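Garkero Kitchen Pack: review after four months of collecting

We bought the Garkero Kitchen Pack in the winter to gather demonstrations for a pick-and-place policy. It is a set of simulated kitchen scenes with an arm model, a teleoperation client and a recorder that writes each attempt to disk. I run the collection, and Ysaline Collet trains on what comes out of it.

Setup took an afternoon. The installer is plain and the default controls are usable, though I turned the wrist sensitivity down on the first day and never turned it back up. Every episode gets a text instruction, a start state and a success flag. You can edit the flag later, and you will need to.

The best part is the clutter. The randomizer pulls from 234 objects and doesn't care much whether they belong in a kitchen. You may be asked to put a potato in a bowl while a toy jet sits beside it.

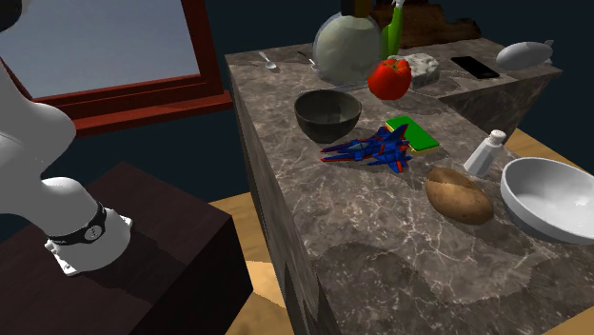

I was doubtful about that at first. Our earlier set, made with Millet, had tidy counters and only kitchen items, and the policy trained on it reached for the wrong thing as soon as we added anything new. The mixed scenes gave Ysaline better results on objects held out of training. She would like more variety in the counters next.

We have kept 3764 episodes so far, from 12 task types. Edin Stan recorded almost half of them. He found that slow, careful demonstrations trained worse than ones done at a normal pace – too many frames of an arm barely moving – so we now trim the pauses before export.

Problems: contact is weak on small, round items. A potato will sometimes slide out of a grasp that looked fine, and the recorder may still mark the attempt as a success if it lands in the right spot. The replay viewer has no way to jump to the next failed episode. Export to our format needed a script, and Benoît Delorme at Garkero sent one within a week.

The license is per seat, so three people collecting gets expensive. A small group could share one seat and take turns, as we did until October.

I would buy it again for rigid objects. For cloth or liquids, look elsewhere – it has neither.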